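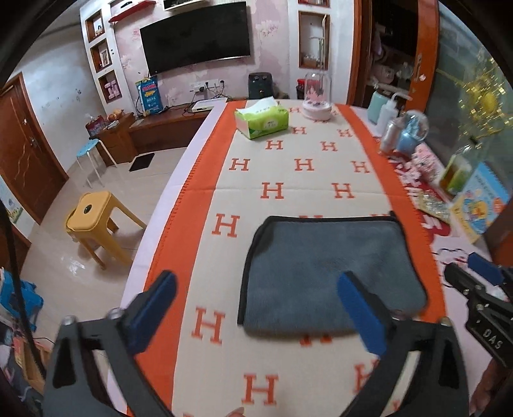 ベッドの上でたたんだマイクロファイバータオル。色は濃いグレー、ふちは黒です。

お宅の「たたむ・しまう」スタッフ募集(Kernico 訪問家事チーム)

タオルをたたむのが好きな方、いらっしゃいませんか。
角と角がぴたっと合ったときに、ちょっとうれしくなる方。旅行先のホテルでも、使ったタオルをつい四つ折りにして帰ってくる方。そういう方とぜひ一緒に働きたいです!

Kernicoは、ご家庭にうかがって洗濯物と身のまわりのものを整える、小さな訪問家事の会社です。掃除や料理のサービスをされている会社さんはたくさんありますが、私たちの仕事は「たたむ」と「しまう」が中心。バスタオル、フェイスタオル、毛布、シーツ、子ども服、靴下、それから名前のよくわからない布まで、毎日いろいろなものをたたんでいます。

このたび、Grinddale地区での訪問サービス「Bilell」のご利用が増えてきたため、新しく4名の仲間を募集します。経験は問いません。家で家族の洗濯物をたたんできた年月は、それだけで立派な経験です。

■お仕事の内容

ご利用者のお宅で、乾いた洗濯物をたたみ、決まった場所にしまいます。1回の訪問は2時間です。

作業台は、たいていベッドか床の上になります。写真のように毛布を広げたベッドは、私たちにとって最高の作業場所です。平らで広くて、腰にもやさしい! もちろん、そのお宅ごとに物の置き場所は違います。ベッドの脇にボトルや飾りものが並んでいるお宅もあれば、絵本や小さなガラスの置物がたくさんあるお宅もあります。スノードームが好きなご家族のお宅では、場所を少しお借りするときの持ち上げ方まで先輩がお伝えします(底を持って、ゆっくりです)。

そのほかに、次のような作業があります。

・ベッドまわりの布ものを整える
・毛布やひざかけの折り直し
・タオルを用途別に分ける(顔用、お風呂用、台所用、車用など)
・引き出し、棚の中の入れ替え
・季節の変わり目の衣類の仕分け

物を捨てる判断はいたしません。迷ったものはひとまとめにして、ご利用者に見ていただきます。水まわりの掃除、買い物代行、お子さまのお世話もBilellのサービスには入っていません。

■タオルのたたみ方について

面接でよく聞かれるのが「正しいたたみ方を覚えないといけませんか」というご質問です。

Bilellでは、そのお宅のたたみ方に合わせます。三つ折りのお宅では三つ折り、くるくる巻くお宅ではくるくる巻きます。初回の訪問で棚の奥行きを測らせてもらい、ノートに書いておきますので、次に別のスタッフがうかがっても同じ形になります。このノートがなかなか面白いです。「輪を手前に」「柄は見えるように」「猫のタオルだけ別の山」など、お宅ごとの流儀がぎっしり書いてあります。

マイクロファイバーのタオルは薄手のものだと滑りやすく、重ねた山がずれてくることがあります。両手でいっぺんに空気を抜いてから折ると、きれいに収まります。ふちどりのあるタオルは、ふち同士をそろえるのが近道。このあたりは研修で実際に手を動かしながらやってみましょう。最初はみなさん「タオルでこんなに話すことがあるの?」と驚かれますが、帰るころには自宅のタオルを全部たたみ直したくなっているはずです。

■こんな方、お待ちしています

・布の手ざわりが好きな方
・人のお宅で、静かに手を動かすのが苦にならない方
・「いつもの場所」を覚えるのが得意な方
・ご利用者とのおしゃべりも楽しめる方(無口な方も大歓迎です)

年齢、性別は問いません。床に座る作業が難しい方は、ベッドやテーブルで作業できるお宅を中心に担当していただけますので、お申し込みのときに遠慮なく書いてください。

■勤務条件

雇用形態:パートタイム
勤務地:Grinddale地区内の各ご家庭(事務所はQuintanaビル2階)
時給:1166円(研修中も同額)
交通費:実費を支給
準備手当:入社時に3000円(エプロン、上履きなどをご自身で選んで用意していただくためのものです)
勤務日:週2日から。曜日は相談して決めます
時間帯:午前の部と午後の部があり、どちらか一方だけでもかまいません
休み:学校の長期休みに合わせた調整ができます

移動は徒歩、自転車、バスのいずれかです。訪問先が続く日は、間の移動時間にも時給が出ます。雨の日の自転車は無理をせず、バスに切り替えてください。

■研修

入社後の研修は合計14時間です。前半は事務所で、後半は先輩と一緒に実際のお宅へうかがいます。事務所には練習用のタオルと毛布が山ほどありますので、手ぶらで大丈夫です。

研修では次のことを扱います。

・素材ごとの扱い方(綿、マイクロファイバー、フリース、ガーゼ)
・大きな毛布をひとりでたたむ方法
・割れものの近くで作業するときの手順
・ノートの書き方
・ごあいさつと、鍵のお預かりについて

大きな毛布をひとりでたたむ方法は、覚えると本当に気持ちがいいです。床に引きずらず、ベッドの上だけで最後まで折れるようになります。スタッフの間ではこの回がいちばん人気で、すでに働いているメンバーがもう一度受けに来ることもあります。

■事務所見学とおためし会

いきなり応募するのは緊張する、という方のために、金曜日の14時からQuintanaビルで見学の時間を設けています。お茶を飲みながらタオルをたたむだけの、のんびりした会です。お子さま連れでもどうぞ。途中からの参加、途中でのお帰りも自由です。

ご自宅の「どうしてもきれいにたためないもの」を持ってきていただくのも歓迎です。ボックスシーツ、フードつきのバスタオル、着ぐるみ型の寝間着……。みんなで囲んで、ああでもないこうでもないと試すのが楽しいんです。

■応募方法

Kernicoのホームページの応募フォームから、お名前、ご連絡先、働ける曜日と時間帯をお送りください。履歴書は面接のときにお持ちいただければ結構です。書式は自由、手書きでもパソコンでもかまいません。

フォームの自由記入欄に、お宅のタオルのたたみ方をひとこと書いていただけるとうれしいです。面接はだいたいその話から始まります。

募集は11月末まで。定員になりましたら、その時点で受付を終わります。ご応募、お待ちしています!

Kernico 訪問家事チーム 採用係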